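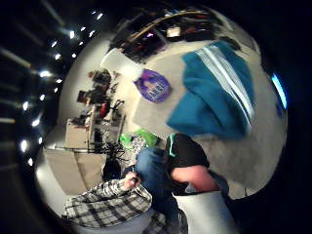
Saturday went on the back room again. I started at eleven with the idea of finishing by lunch, and by lunch I had cleared enough floor to sit down on.

The blue blanket with the white stripes is staying. I bought it in 1996 for the first flat and it has been on every sofa since. It needs a wash and a proper fold, and then it can go on the top shelf in the hall cupboard.

Bags are the bigger problem. I keep bags inside other bags, and I had forgotten the purple one altogether. It's shiny, it's a decent size and the handles are sound, so it's now the charity bag. So far it has two jumpers and a Caldeira desk lamp down for it.

The shelves I haven't touched. They are full of small things: leads, tins, batteries, the instructions for a Dronik radio I gave away in 2000. I'll do one shelf an evening, with a box for rubbish and a box for keeping.

Still to find: the spare door key, the tape measure, and the other half of the curtain rail. The rail was meant to go up in April.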